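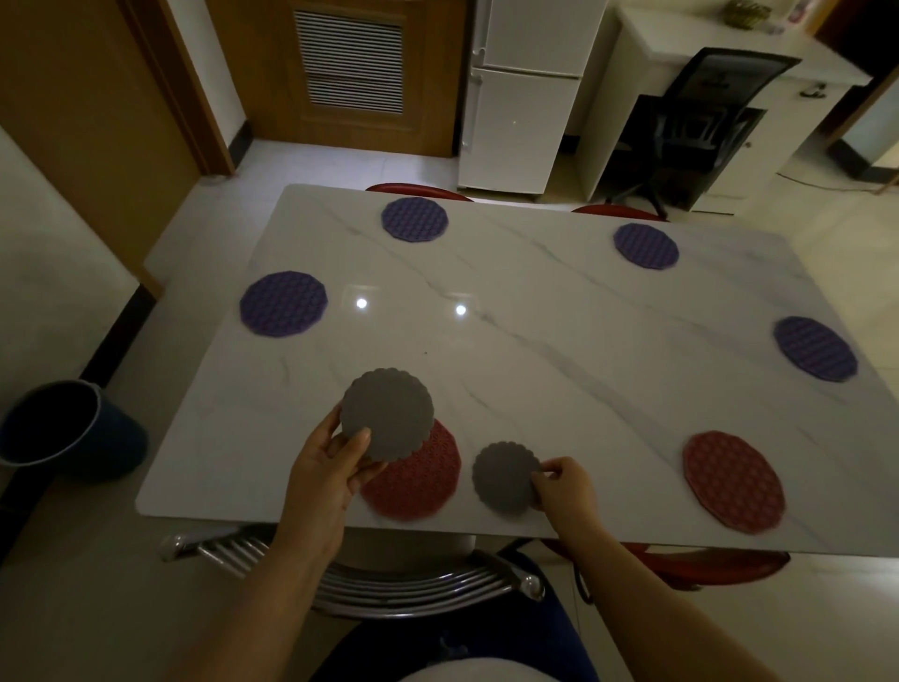
Robotics Laboratory II
Handout 6: Comparing Grippers on Thin, Flat Objects
Instructor: Keisha Zamora

1. Purpose

In this unit each group compares two end effectors on one household task: picking up, moving and stacking coasters on a glossy tabletop. Thin objects are a hard case for most grippers. A coaster lying flat offers very little edge to hold, and a finger that comes in too low will strike the table before it closes. Students should finish the unit able to state, with measurements, where each gripper succeeds and where it fails.

2. Equipment

Each station is issued the following.

Tirkari parallel gripper, two flat fingers with replaceable rubber pads
Duvex suction gripper, single cup, with its own pump
Lưu wrist camera, mounted above the tool flange
Rarkside controller, with the course software already installed
One set of coasters, mixed colors

Grippers are signed out at the start of the session and returned clean. Pads that show tearing are to be reported and replaced before the next trial.

3. The task as a person does it

Before programming the arm, study the way human hands handle the same objects. Two features deserve attention. First, a person often uses both hands on one coaster, although one would be enough to carry it. Second, the fingers and the thumb take different faces of the disc, so that the rim itself bears little of the load.

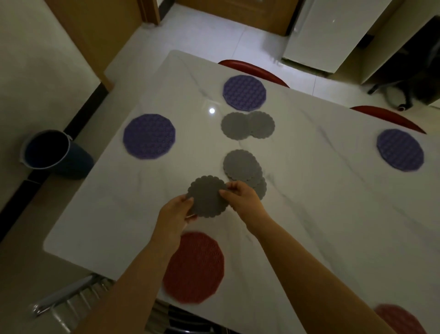 Figure 1. Two-handed hold on a gray scalloped coaster, with more gray coasters stacked beyond the hands.

The parallel gripper can copy the second feature only if one finger gets under the coaster. The suction gripper avoids the problem by working from above, but it depends on a good seal. Coasters with a raised pattern, such as the purple ones in Figure 1, should be expected to leak air at the cup. The scalloped rims raise a separate question for the parallel gripper: a flat pad may meet the edge at two raised points or settle into a dip between them, and the coaster may turn as the fingers close. Record which of these you observe.

4. Procedure

Calibrate the wrist camera against the printed target. Repeat the calibration if the gripper is changed.

Place a single coaster at the marked start position. Run the pick routine and note the result. A pick counts as a success if the coaster stays in the gripper for the full 3 seconds of the hold.

Complete 60 picks with each gripper, dividing them evenly between smooth and patterned coasters. Do not adjust the approach height partway through a set. If an adjustment is needed, discard the set and begin again.

Repeat with a stack of coasters, taking only the top one. Fanned stacks and straight stacks are to be logged separately, as the camera tends to merge the rims of a fanned stack into one outline.

Ceiling lights reflect strongly from a polished tabletop. Where a reflection falls on or near a coaster, save the camera image along with the trial number. Last year's groups collected 169 such images, and these are available in the course folder for comparison.

5. Safety

Keep hands outside the work area whenever the arm is powered. The suction pump may hold its vacuum for up to a minute after it is switched off, so confirm release before reaching for the cup.

6. Report

Submit one report per group by the end of April. Include a table of successes and failures by gripper and by coaster type, and a short account of each kind of failure. Trials that were stopped by hand must be listed as failures. Raw logs from the controller should be attached in the format in which they were saved.

Questions about the equipment should be brought to the instructor before the session in which it will be used.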